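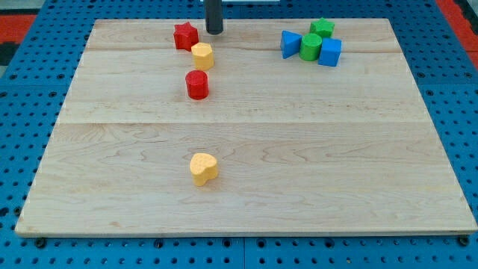
Chapter 7
Wood Moves, and It Does Not Ask First

Home | Contents | Chapter 6 | Chapter 8 | Glossary

Every beginner in the furniture trades builds one tabletop that splits. Mine was a maple sideboard for my aunt, and it made it through one summer. By February there was a crack down the middle wide enough to hold a playing card, and my aunt, who wasted nothing, used it to hold a playing card. It was the seven of clubs. It stayed there until she sold the house.

I had done the joinery well. The glue had held, the screws had held, and the finish was the best I'd managed up to then. The trouble was that I had fastened a wide, living-room-sized piece of maple to a rigid frame, tight on every side, and then the heating came on. The wood wanted to shrink. The frame had other plans. Something had to give, and screws are stubborn.

This chapter is about giving wood somewhere to go.

7.1 What is moving, and which way

A board is a bundle of long, hollow fibers. When the air is damp, the walls of those fibers take on water and swell. When the air is dry, they let it go and shrink. Very little of this happens along the length of the board. Nearly all of it happens across the width, and to a lesser degree through the thickness. A tabletop that is made of planks glued edge to edge behaves, for our purposes, like one very wide plank. The glue lines don't stop the movement or soak it up. Students tend to hope they will. Students have hoped this for as long as there have been students.

How a board was cut from the log also matters. Flat-sawn boards, with their looping, wavy grain, move more than quarter-sawn boards, with their straight and sober lines. Buyers like the loops. So do I. You pay for them in movement, and also at the lumberyard.

Finish slows the traffic of moisture in and out. It does not close the road. Delwyn Rutherford, who taught me most of what is in this book and disagreed with the rest, kept a varnished pine shelf in her shop at Kuloscombe and penciled its width on the wall behind it each July and again in midwinter. She had been at it so long that the pencil marks had merged into two gray smudges. The gap between the smudges was her entire lecture on the subject.

7.2 The Gilchrist counter

Our main case for this chapter is the long counter at the Gilchrist reading room, built by Kane Donnelly and Ebony Quinlan. It is hard maple, 2346 millimeters long and 677 millimeters deep, and it sits over a radiator. They were not consulted about the radiator.

Donnelly's first drawing showed the top screwed down through plain round holes, front and back. Quinlan circled the screws and wrote "Feb." beside them. The second drawing kept the front row fixed, so that the front edge would stay flush with the cabinet doors, and put the back row in slotted holes. The slots run from front to back, with the screw in the middle of each. All the movement is sent toward the wall, where a gap of 7 millimeters waits for it under a strip of molding.

You will meet this counter again in the exercises, where it will be moved to a damp basement.

7.3 Three ways to hold a top down

We will look at 3 methods in detail, in order of cost.

Slotted screw holes are cheap and quick, and they work if the slot points the right way. Check this before drilling. Check it again afterward, for your own sorrow.

Wooden buttons are small L-shaped blocks. One end is screwed to the underside of the top, and the tongue at the other end rides in a groove in the frame. Leave space at the bottom of the groove on the sides where the top will grow.

Metal clips do the job of buttons for people who would like to go home before dark. Both the Serkier pattern and the older Testine pattern are covered in Section 7.6, along with Ebony Ormsby's notes on why hers rattled.

Before you read on, find a solid wood table and look underneath it. Bring a flashlight. Write down how the top is attached and in which direction it is free to move. If it isn't free to move in any direction, write down the month as well.

3 comments | 677 shares

This site uses cookies to remember your place in the chapter. Accept | Settings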